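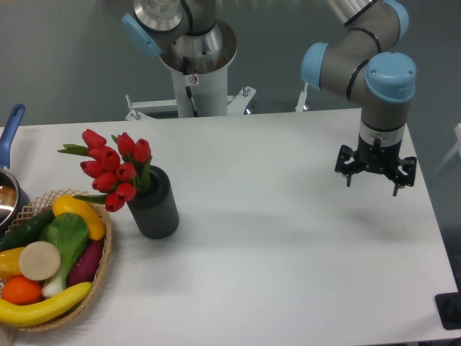
Fase entre o DI e o microfone no baixo: alinhar ou deixar como está?

Fórum > Gravação e mistura > Baixo

rui_graves
22 de fevereiro de 2018
Estou a misturar um EP de 4 temas da minha banda, os Ater. O baixo foi gravado em duas pistas: DI direto à interface e um dinâmico à frente da coluna, um combo Altham. Com as duas abertas perco corpo entre o lá grave e o ré. Inverti a polaridade do microfone e melhora numa zona, mas fica oco mais acima. Sessão a 48 kHz. Alinham a pista à mão ou usam um plugin de rotação de fase?

Clurkico
Mede primeiro o atraso. Faz zoom num ataque isolado e conta as amostras entre os dois picos.

rui_graves
Deu 205 amostras no segundo tema. Nos outros ainda não vi.

Clurkico
205 a 48 kHz são pouco mais de 4 ms, o que corresponde a quase metro e meio de ar. O microfone estava a essa distância?

rui_graves
Não, estava a um palmo da grelha. O combo tem uma simulação de válvulas digital que não desliguei.

Clurkico
Então tens aí a latência da conversão do amplificador. Puxa a pista do microfone para trás 205 amostras, repõe a polaridade original e volta a ouvir em mono.

chevalier_mix
Discordo de alinhar ao milímetro. O filtro da coluna já roda a fase de forma diferente em cada frequência, e um atraso fixo só acerta numa região. Eu corto o microfone abaixo dos 200 Hz e deixo o grave todo para o DI. Fica resolvido em dois minutos.

Clurkico
O passa-altos também roda a fase junto ao corte. Se não alinhares antes, passas o problema para os 200 Hz, onde está metade da definição do instrumento.

chevalier_mix
Com 12 dB por oitava nunca me incomodou. Num disco de rock denso ninguém vai dar por isso.

Gaetano De Luca
Desculpem o português, vivo cá há pouco. Trabalho muito com baixo e faço as duas coisas por esta ordem: alinho, depois corto o microfone, depois comparo as duas polaridades com o bombo aberto. A soma a solo engana. Convém também verificar se o atraso é igual em todos os temas, pode mudar se mudaram o preset do combo.

rui_graves
Mudámos, sim, no último. Fui medir: os três primeiros dão 205, o quarto dá 932.

chevalier_mix
932 não é preset. Isso é edição, alguém arrastou a região.

rui_graves
Tens razão, o baterista tinha movido o microfone para a grelha e deixou o DI onde estava. Repus a região original e ficou em 205 também. Alinhei tudo e cortei o microfone a 120. O ré voltou. Nos 200 ainda oiço qualquer coisa, vou experimentar outra inclinação.

Clurkico
Experimenta 6 dB por oitava antes de mexeres na frequência.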